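Anyone else paint a whole room gray and regret it?

Page 1 of 1

kinnear_kate
Posts: 234
So we closed on the house in February and I talked my husband into doing the basement entirely in gray. Walls, ceiling, the built-in shelves, everything. I'd seen it done so many times online and it looked so calm! Well, we finished last weekend and it feels like sitting inside a filing cabinet. He won't say I told you so but he is thinking it very loudly. Is there any saving this short of starting over? We used four gallons and I really don't want to buy four more.

plumbline_pete
Posts: 3649
What are your bulbs? I'd start there before you touch a brush. Cool white on a gray wall goes straight to dentist office. Get warm ones, 2700K, and leave them in for a week before you decide anything.

MoragM
Posts: 13
Oh I feel this. I did my sewing room in a gray called Jidby Mist and by supper time it looked lavender. My sister still calls it the grape room. What fixed it for me was the ceiling. I went back to a plain creamy white up there and it lifted the whole thing, and that was one can and one afternoon (plus a very sore neck).

plumbline_pete
Posts: 3649
Ceiling is the last thing I'd change in a basement. Low ceiling, same color as the walls, you lose the line where they meet and the room feels taller. Paint it white and you've drawn a big box around how low it is.

MoragM
Posts: 13
Well mine's low too and I like it white, so there you go.

surbridge_dad
Posts: 88
I'm going to stick up for gray. It's a great background, you just have to give it something to be a background for. Strong blue and a bit of dull gold is the combo I keep coming back to.
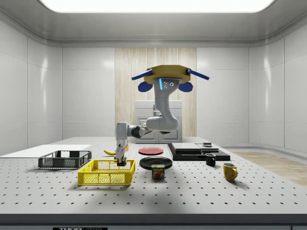

Blue and matte gold against gray (it's a render)

The blue does most of the work and there's only one chunk of gold. I did our den on the same idea with a navy couch, two blue lamps and an old brass mirror from the Ridow flea market, and people compliment the wall color now. Same gray that was there when we moved in!

kinnear_kate
Posts: 234
Ooh okay, I do like that blue. Our couch is also gray, which I realize is part of the problem. Would a rug be enough or do I need to go bigger?

surbridge_dad
Posts: 88
Rug plus curtains if you have a window down there. One blue thing by itself looks lost.

CamD_paints
Posts: 412
Gonna disagree with the blue. Blue and gray in a basement is cold on top of cold, and I don't care how much brass you throw at it. I'd go rust or mustard, or some real wood. I paint houses for a living and most of the gray rooms I get called back to need something warm in them. Also, which gray is it? If there's green in it, a navy rug can fight with it.

kinnear_kate
Posts: 234
The can says Kinnear Slate (yes, I bought it partly for the name, don't judge me). I held a white sheet of paper up to it like somebody suggested in another thread and I think it leans blue?

CamD_paints
Posts: 412
Then definitely warm it up. Bring home a rust pillow and a navy pillow, keep the tags on, and look at both of them at night with the lamps on.

plumbline_pete
Posts: 3649
Bulbs first.

kinnear_kate
Posts: 234
Okay okay, bulbs first! I'm headed to the store tomorrow anyway and I'll grab a couple of pillows while I'm out. My husband has put in a vote for mustard, so Cameron, you have a fan over here.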